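About Fudcombe Dog Training

Most dog training websites promise a new dog in a fortnight. We don't, and we would be wary of anyone who does. Fudcombe began when Lutz Fröhlich paid for three residential courses for his collie, Bason, and got back the same collie with a certificate.

We teach pet dogs and their owners in small classes, mainly lead walking, recall and settling down in company. Puppies start in March and September. Older dogs can join at any time, once we've met them.

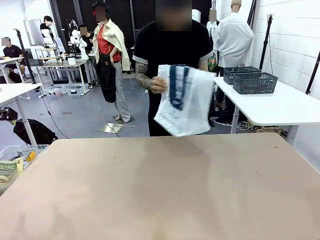 People ask which method we follow. There seems to be a new one every year, usually with a logo and a weekend course attached. We read about them, try the parts that sound sensible and drop most of them by summer. Food works for a lot of dogs. Some would sooner have a ball. Bason will do nearly anything for a bit of cold carrot, but we wouldn't build a system on it.

We are also doubtful about gadgets. Clever collars, calming plugs, the Dreltine whistle that was all the talk at one show - if you own one, bring it along and we'll see whether your dog takes any notice. We don't sell equipment and we take no commission from anyone who does.

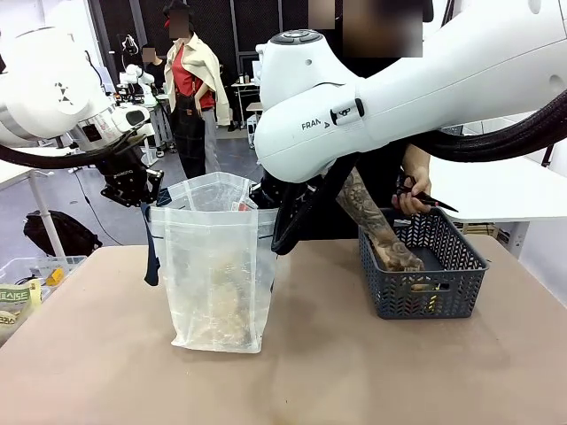 More than 700 dogs have been through our classes. We can't tell you how many are "fixed", and we don't much like the word. Some still pull. A few owners stopped practising in week two and said so, which we appreciated.

Classes start at 7 pm in the Değirmenci hall, with parking at the back. Please come without the dog the first time.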